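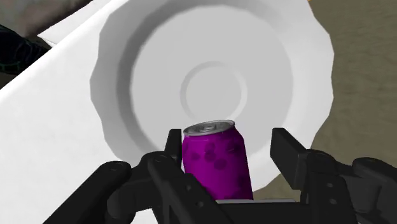

The Last Corner Shop in Jevden

In Jevden the morning starts at the shop. By six the door is open, and the first bus drivers come in for tea and a cold drink to take on the road.

The town has 681 people now. When the sugar works at Gritlow was still running, there were two bakeries and a butcher on the main street, and the shop was only one place among many. Today the next supermarket is in Zatamia, 59 minutes away by bus – if the bus comes.

So the shop sells everything a little. Soap stands beside onions, and fishing line hangs over the bread. Prices are higher than in the city, and people complain about it while they pay.

In November the shop lost its supplier for milk. For some weeks the older customers took turns to ride to Zatamia with empty bags. A small dairy in Petchrat delivers now, every second morning, before it is light.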